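Trultormont Shared House, Kitchen and Stores Group
Minutes of the October meeting
Held in the Bernuldale room, Saturday, 6 p.m.

12 shares | 3 comments

1. Minutes of the last meeting
Approved with one correction. Item 4 should read "drying racks," plural.

2. Matters arising
The shelf over the sink has been refixed. The second bracket is still a different length from the first, and the shelf will be rechecked for level before anything heavy goes on it. The order with Marwat for replacement shelf liners has been placed and a delivery date is awaited.

3. Crockery on the open counter
The group reviewed which items stay out and which go in the cupboard. It was agreed that the mug tree stays out. It takes up little depth and the mugs can be reached without opening a door. The teal mug with the yellow inside and the pink mug are to be kept on it. Mugs are to be hung by the handle and pushed up close to the post, as a mug hung at the end of a peg gets knocked by anyone reaching past.

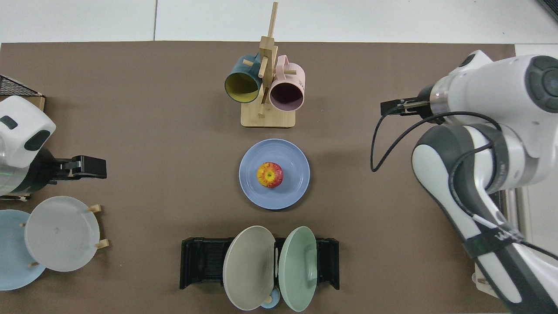

A request to move the tree to the windowsill was not supported. The sill slopes, and the base needs a flat surface.

The round blue plate is to be used for fruit and not returned to the dinner stack. The wide rim keeps an apple from rolling off. One member asked whether a bowl would be better. The group had no objection to a bowl but did not want to buy one this year.

4. Drying racks
Both racks are to be kept. The black plastic rack is assigned to the gray-beige and pale green plates. The wooden rack is assigned to the yellow, light blue and white-gray plates. Mixing the two sets was the main complaint in the comments book.

The following working rules were agreed:
- Plates go in on edge, one per gap.
- In the wooden rack, load from the back. The yellow plate goes in first and the white-gray plate last.
- Lift plates by the top rim.
- Small cups and bowls may go in the plastic rack if there is room between the plates.
- No pans in either rack.

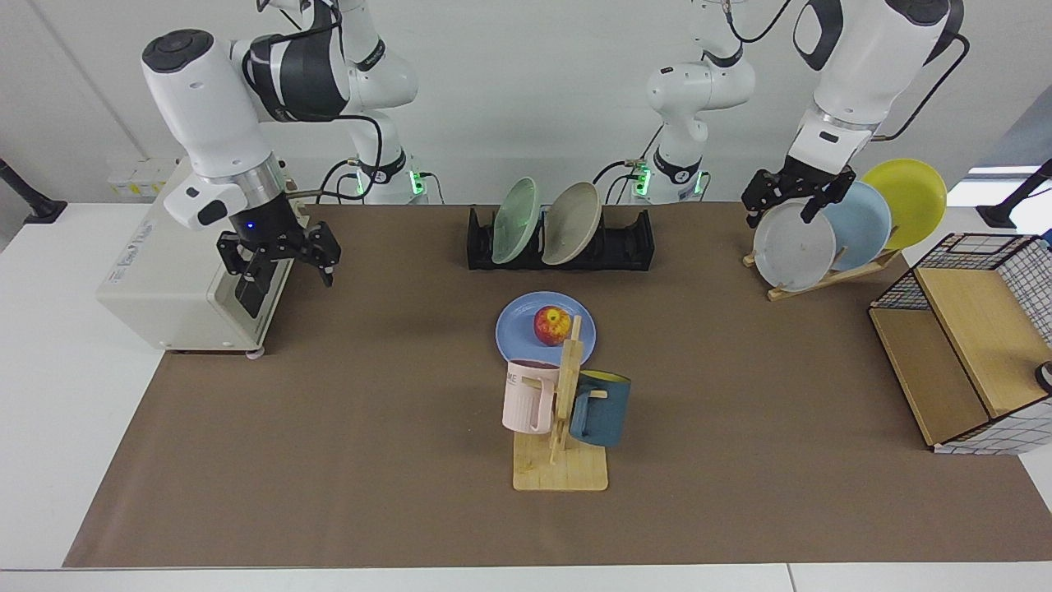 Oiling of the wooden rack was discussed. The slats were last treated in spring. It was agreed to use the remaining Binusik board oil, one thin coat, and to leave the rack out of use overnight. If the oil has thickened, the job is held over to the next meeting and no other product is to be tried.

The plastic rack needs a brush along the ridges once a week. This is added to the Saturday list.

5. Counter covering
The brown mat was considered satisfactory for the present. Crumbs are to be swept off before the mat is wiped. A cut length of spare covering was offered and declined for lack of storage.

6. Stores inventory
The count of all crockery and flatware in the house was reported at 1,036 pieces, against a target of 1,000 set when the cupboards were rebuilt. The excess is nearly all teaspoons and saucers. It was agreed to box 11 chipped saucers for disposal and to leave the teaspoons alone until the drawer dividers are fitted.

7. Any other business
The cupboard labels are peeling. New ones to be printed in a larger size.
The left-hand faucet drips when the dishwasher fills. To be reported again.

8. Next meeting
Same room, same time. The item on drawer dividers will be taken first.

Share this page | 3 comments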